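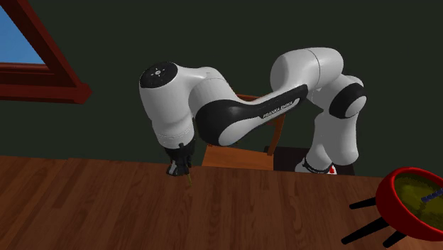
Have you ever tried to teach a little cousin to tie a shoe? You can explain it with words all day long and get nowhere. Then you put your hands over their hands, do the loops together, and pretty soon they've got it. Teaching a robot arm is a lot like that, and it's what I do for my job!

My name is Diễm Đặng, and I work at a small company called Grendix, in Drurham. My arm lives inside a computer. It's a simulation, kind of like a video game where the floor, the furniture and the robot all follow rules about weight and bumping into things. If I smack the table with the gripper in there, I feel silly, but I don't have to buy a new gripper.

So how do you show a robot what to do? I know 2 good ways.

The first way is by hand. With a real robot arm (the kind you could touch), you can switch it into a mode where the joints go easy and you just push the arm where you want it. It feels a bit like dancing with a very heavy, very polite partner. While you push, the computer writes down every bend of every joint.

The second way is by remote control. I hold a controller, and when I move my hand left, the arm moves left. When I squeeze, the fingers close. You can't grab a simulated arm with your real hands, so this is the way I use most days. 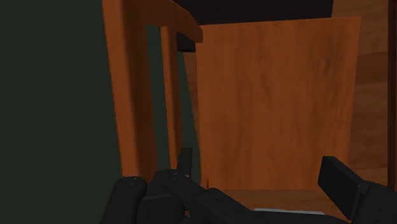 Driving a robot gets a lot harder when you have to see things from where the robot is. My friend Loan Cù calls it "threading a needle with oven mitts on." Looking out past the gripper, you get one black finger pad on each side with a wide space between them, and a lot of orange-brown wood beyond. Which way is the table from there? How far off is the wood? Your brain has to work it out, and mine still gets it wrong sometimes, especially before lunch.

Each time I do the task from start to finish, we save it. That saved try is called a demonstration, or a "demo" for short. One demo isn't enough, though. If a robot only ever saw one, it might copy that exact path even when something had been moved! Back in February we passed roughly 3,000 demos, and I ate a very large cupcake.

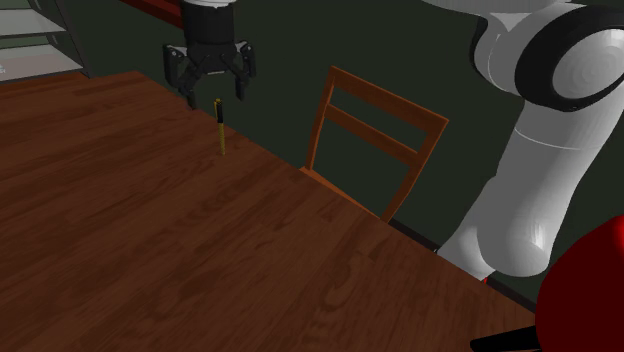
Picking up something skinny takes patience. You can't just zoom down and snap the fingers shut, or you'll knock it sideways. Take the thin yellow and black thing that looks like a pen, near the far edge of the table. The fingers are spread apart above it, and they aren't closed on it. From a spot like that I'd line up the gap, go down slowly, and only then squeeze.

After that the computer practices. It looks at what the cameras saw and at how I moved, and it tries to guess the next little move. Bad guess? It changes itself a tiny bit and guesses again, over and over.

Want to try being the robot? Put on a blindfold, hold out one hand, and let a friend steer your wrist toward a pencil. Then try it again with the friend only using words. See which one gets you the pencil faster!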